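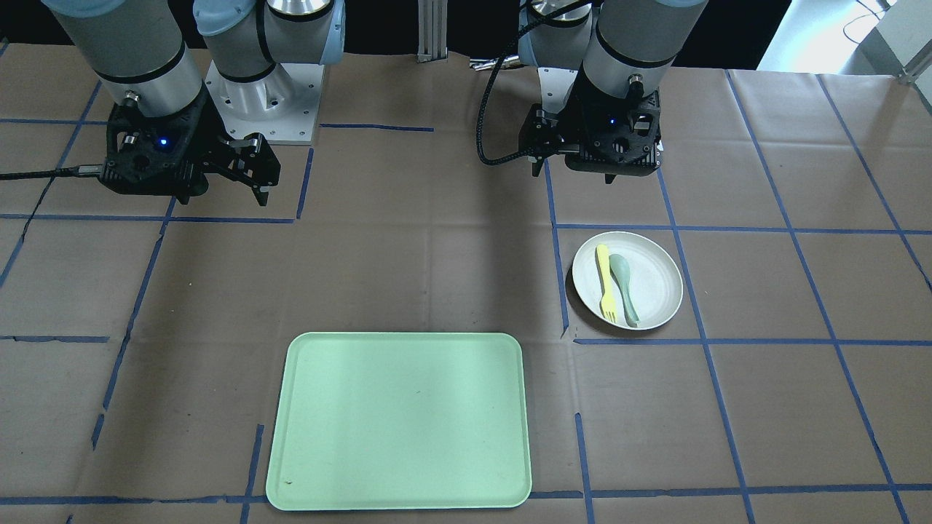 Tableware on a paper-covered table marked out with blue tape.

The Calemholm Meal Discourse is a short religious treatise on the afterlife, traditionally credited to the lay preacher Cyrill Zaugg. It argues that the banquet promised to the faithful in scripture is a literal meal, eaten by resurrected bodies, and that the soul sleeps without awareness until it is served. The work runs to 72 numbered paragraphs and survives in 2 versions, known as the Iltura text and the Dama text.

Authorship

Zaugg's name appears on the title leaf of the Iltura text and nowhere else. Supporters of the traditional view point to turns of phrase shared with his sermons, but the sermons themselves were collected long after his death by people who already believed he had written the Discourse. The argument is therefore close to circular. The Dama text carries no name at all, and its spelling is that of a different district.

A family story has Zaugg dictating the whole work in one night after a fever. The story first turns up in a devotional pamphlet with no sources, and should be treated accordingly.

Teaching

The first half defends soul sleep, mostly from Ecclesiastes and the Psalms. The parable of the rich man and Lazarus, an obvious difficulty for this position, gets a single paragraph, in which the author calls it a story told to shame the greedy and moves on. Critics have rarely found this enough.

The second half turns to the banquet in Isaiah 25 and the marriage supper in Revelation 19. Since the risen Christ ate fish in Luke 24, the author reasons, the risen faithful must eat as well. How an honoured guest could eat forever without hunger is raised in paragraph 61 and left unanswered.

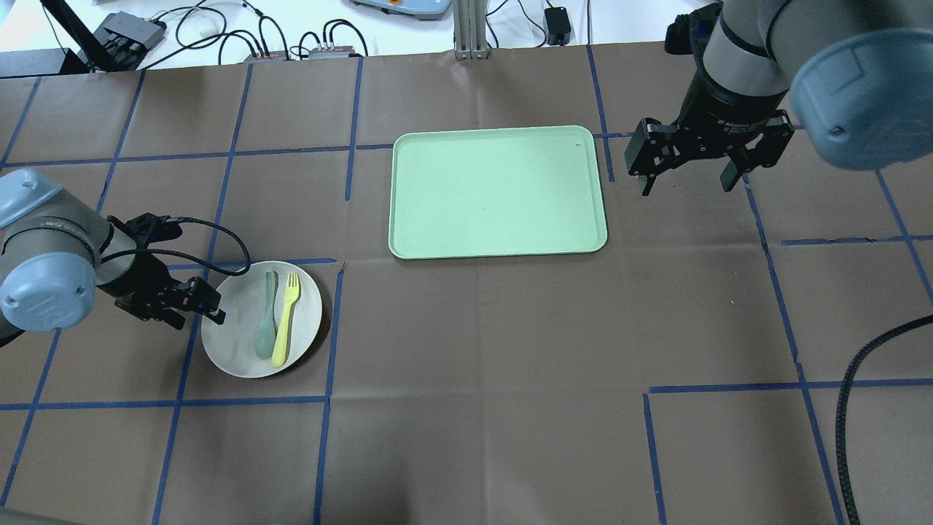
An off-white plate with a green plastic spoon and a yellow plastic fork.

Reception

Claims about the book's early popularity rest on a figure of 746 subscribers, repeated in most older accounts. The subscription list held at Brzozowska has 726 names, several of them entered twice. Whether the larger number was a copying slip or a boast is unknown.

The best-known modern study is by Ksawery Czarnecka, who dates the Dama text earlier and treats the Iltura text as a tidied-up revision. Her case for the order of the versions is reasonable. Her further claim, that the Discourse shaped the communal suppers held at Calemholm each October, is weaker. The suppers are not mentioned in the text, and no record of them names the book. Shared meals are common enough in small congregations to need no treatise behind them.

Small groups still read the Discourse aloud, usually skipping the paragraph on Lazarus.

See also

Soul sleep
Messianic banquet
Resurrection of the body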